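Tronton tile

Tronton tile is a plain, unglazed ceramic floor tile first made in the river town of Tronton. It was used mainly in kitchens, hallways, dairies, school corridors and small shops. The tile is known for its even color, its square shape and its resistance to wear. Most surviving floors are gray, buff or dull red.

Name

The name comes from the town, although a large share of the tile was pressed in the neighboring village of Fletier. Dealers used "Tronton" for the output of both places. Older price lists also use "river square" for the smallest size. In Fletier the product is still called "Paulík tile" by older residents, after the family that owned the works there.

History

Brick and roof tile were made along the river well before floor tile. The clay on the east bank is fine and low in lime, and it was dug by hand from shallow pits in autumn and left in heaps over the winter so that frost would break it up. Early floor tiles were cut from wet clay with a wire, dried under open sheds and fired together with brick. They varied in thickness and had to be sorted before sale.

The change to dust pressing made a more regular product possible. In this method the clay is dried, ground to a powder with a small amount of moisture left in it, and pressed in a steel mold. The Paulík works bought its first presses from a button maker that was closing and had them rebuilt for larger molds. At its largest the firm employed 216 people in 3 buildings, and a short rail spur linked the kilns to the main line.

Demand fell when sheet flooring became cheap. The works at Tronton closed first. Fletier went on making drain tile and flowerpots for a time and then closed as well. Most of the kilns were pulled down for their brick, and the clay pits filled with water. One of them is now the town's swimming pond.

Manufacture

The clay was washed to remove stones and roots, then passed through a screen. Coloring matter was added at this stage. Gray tile was made by adding manganese in small amounts to the buff body, and red tile used a separate clay from the upper pits. Pressed tiles were stacked on edge and dried for up to 6 days, depending on the weather.

Firing was done with coal in round kilns. Tiles near the fire came out darker and slightly smaller than those near the door, so each firing was graded by both shade and size. Grades were marked on the crates in chalk. A crate of mixed grades was sold at a lower price as "barn," and many farm floors in the area were laid with it, which explains their patchwork look.

Sizes and patterns

The standard tile was 6 inches square. Half tiles, corner pieces and a coved base tile were also made. The usual layouts were straight grid, diagonal grid with a straight border, and running bond. Two-color checkerboards were common in shops. The company pattern book shows a star made from cut triangles, but only one floor of this kind is known, in the former post office at Wuvonent.

Study and preservation

The main written account is by the local historian Farhad Kazemi, whose survey lists 372 floors in the district, including those known only from building records. Kazemi dates floors chiefly by the stamp on the back of the tile. The early stamp is a T in a circle, and the later one gives the full town name. Loose tiles without a stamp are usually assigned to the wire-cut period, though some pressed tiles were also left unmarked.

A small collection of molds, chalked crates and order books is held at the Wuvonent town hall. The catalog of the collection was last revised on 2023-08-11. It can be seen by appointment.
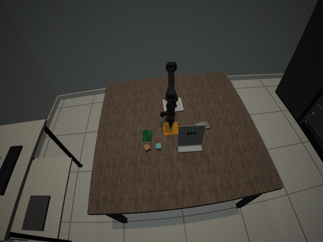

Joint width is one of the easier ways to tell an original Tronton floor from a later repair. Original floors were laid tight, with a cement grout mixed close to the color of the tile, and the grid is hard to make out from a distance. Repairs often used a different grout, and the lines stand out. The same effect occurs in any pale floor with darker grout, such as the large light gray squares under the wooden table, where even thin lines make the grid plain. Worn grout in original floors is normally raked out by hand and replaced with a lime and cement mix.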